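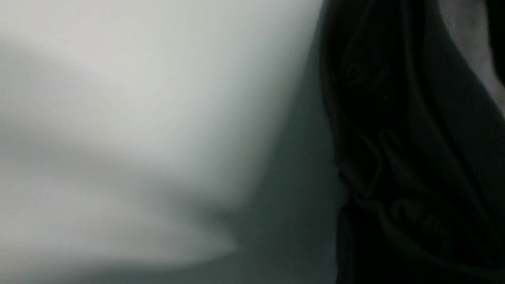 **Figure 2.** Pale and dark material at close range.

### 3.2 Garments and work surface

Sorting and folding were studied on a white tabletop with a matte finish. The garments included crumpled and folded pieces, in white, blue, and several dark tones. Each garment entered the procedure unfolded and unpressed, and none was starched. Warrier and Panicker prepared the laundry at the Waltberg site, using Poojary detergent at a fixed dose and a wash temperature of 30 °C.

Dark garments were kept in the set despite the difficulty they cause in scoring. On black cotton-like cloth the inner edges of a fold have low contrast, and the scorer must rely on highlights along the creases. Light garments present the opposite problem at short distance, where a white surface can lose all visible texture.

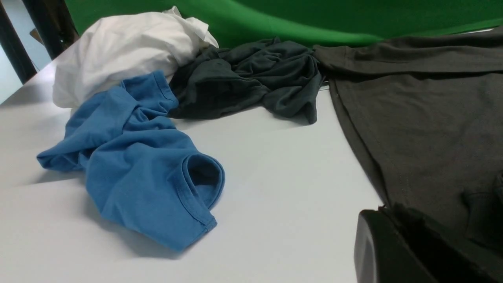 A heap was treated as the normal starting state. Garments were allowed to touch and overlap, and a lower garment could be partly covered by the one in front of it. Sleeve openings and stitched hems served as the main landmarks for identifying a piece before it was separated. When neither was exposed, the garment was recorded as unidentified until it had been lifted clear of the heap.

The fold was scored on outline only. A compact, nearly rectangular bundle received full marks for shape even if shallow wrinkles remained on its upper face. Points were deducted for flaps that extended past the main rectangle and for corners that were splayed or stepped. Lint was ignored. Benjelloun scored all folds, and Lambrakis repeated the scoring for a subset of 31 without access to the first marks.
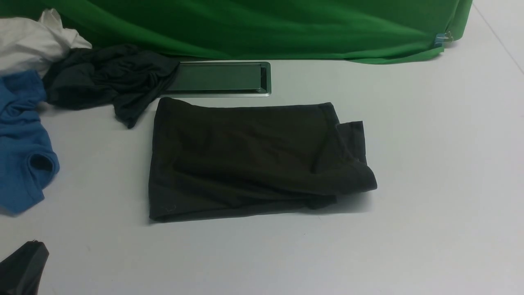 ### 3.3 Table layout

Bright green cloth stood behind the work area and separated the garments from the background. A small binder clip gathered the cloth at the base of one corner. Dark fabric lying against the hem of the cloth was counted as part of the work area, and its position was noted before the next fold began. 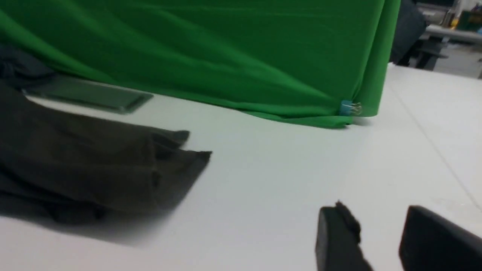
*Why was the tabletop not cleared between folds?*

Household folding is seldom done on a clear surface, and the remaining garments limit the space available for spreading a sleeve or squaring a corner. Clearing the table would have removed that constraint from the scores.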